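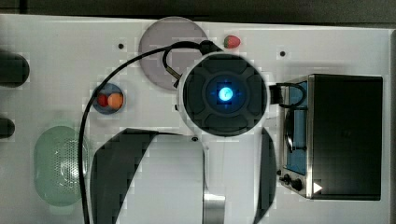

Our project was about washing up and putting away in a share house kitchen, and I picked it mostly because I was sick of fighting over it at home. The question was pretty simple: does it matter what you grab first? Wichai thought it didn't, and I was sure it did. We set our things out on a white tabletop so colours would be easy to tell apart in our notes, and even then a few of them gave us grief. The plate is a sort of greyish mauve, and Ryan kept writing it down as purple while I had it as grey, so for the first week our sheets didn't match at all. The pale green colander was much easier — everyone called it green and moved on. The strawberry got its own line on the sheet, under "food, goes last".

Benedetta wrote the rules. Anything with food in it gets emptied before it moves, and plates go before bowls. I argued for doing the colander first, as it's an awkward shape and eats up the whole drying rack if you leave it too long. She let me run it my way for 2 sessions in August and I have to say, my way was slower! The colander ended up under everything and we had to pull it out again to fit the plate in.

By the end we had 891 moves written down. We were aiming for 900 but Cameron had a dentist appointment and we called it a day. Plates first came out best for six of us out of 8, and the other two said they couldn't feel any difference (Wichai was one of them, naturally).

If I did it again I'd agree on the colour names before starting, and I'd use a bigger rack. I'd also like to try it with pots, which we left out completely — they take forever to dry and we only had the room until four. Our sheets are in the blue folder with Nattawut if anyone in next term's group wants them.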